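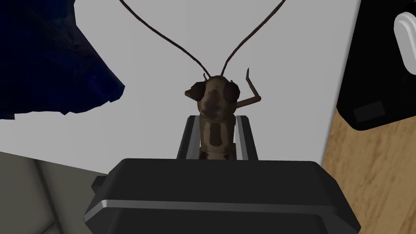
Humaira Ansari

Slide 1. Leave it up while people sit down. Say early that it is a render. The cricket is a mesh, and so are the gripper and everything behind it. I have heard people talk about simulated grasping results for ten minutes before anyone mentioned this.

The claim I was asked to look at: a policy trained only in simulation can pick up small, fragile, oddly shaped things without crushing them. The Clastis set has 259 objects, and the insect is the one that gets put on posters. Ashraf Zaki ran the evaluation with me on the Tornomum simulator, 200 tries per object for the ones we cared about.

Point at the fingers. They sit close on both sides of the upper body, just under the head. It looks like a careful grasp. Ask the room how hard it is squeezing. Wait. You can't tell from a picture, and the success score can't tell either – it checks height above the surface at the end of the try and nothing else.

Then the antennae. Long, thin, spread wide. In our copy of the asset they have no collision shape at all, so a finger can pass straight through one and the try still counts. Same for the forelegs. The body is a single rigid piece. Nothing in this animal can bend or break, so "without crushing" was never tested.

Numbers, slowly. Cricket: 161 successes out of 200. We added a force limit, a guess on our part, and ran the same 200 starts again. It dropped to 10. I don't trust the 10 much either. Move the limit a little and it jumps. (If asked: yes, we tried softer contact settings, no, they did not settle it.)

Be fair to the Odukoya group here. They shared their code and answered every email. The reaching part is good, and I would use it.

What I'd like to see before anyone says "fragile" again: contact force reported per try, legs and antennae that collide, and one real object, even a dry leaf. Clendberg has a bench and has offered time in September.

Skip the backup slides if we are past 4:40. Questions to Ashraf on the simulator, to me on the scoring.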